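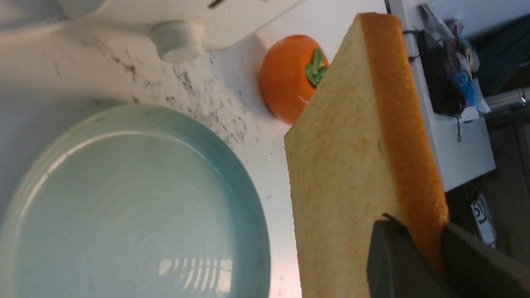

*Posted by **Styliani Manolakis** in Kitchen & Tableware, 2 replies*

**Bread going soft underneath on a glazed plate**

I serve sliced bread on a pale blue-green ceramic plate with a raised rim and a glossy glaze. If I toast a slice and put it straight on the plate, the underside is damp within a couple of minutes. The same toast on a wire rack stays crisp. The plate sits on a white marble-patterned counter that is always cool. The slices have a smooth brown crust and a fine, soft crumb. Is the glaze the problem, or the counter? I would like to keep using this plate.

---

**Zorkatis**

Mostly the plate temperature. Hot bread gives off steam. On a rack it escapes from both faces. On a glazed plate the lower face is closed off, and the steam condenses on the cool glaze and goes back into the crumb.

Two changes:

- Stand the toast on edge or on a rack for 2 minutes before plating.
- Warm the plate first. Hot tap water is enough. Dry it fully.

The counter matters only in that it keeps the plate cold. A folded cloth under the plate will slow that down. Faint rings in the glaze are too shallow to let air under the slice.

---

**Drosto**

get a wooden board

---

**Prillthorpe**

Agree with Zorkatis on resting the toast. One caution on warming: if you use the oven, check that the plate is rated for it and keep it under 200 °F. Put it in cold and let it heat with the oven. Handmade pieces vary, and a sudden change can craze the glaze.

Thick slices also hold more moisture in the middle. Try a lower toaster setting and a longer time.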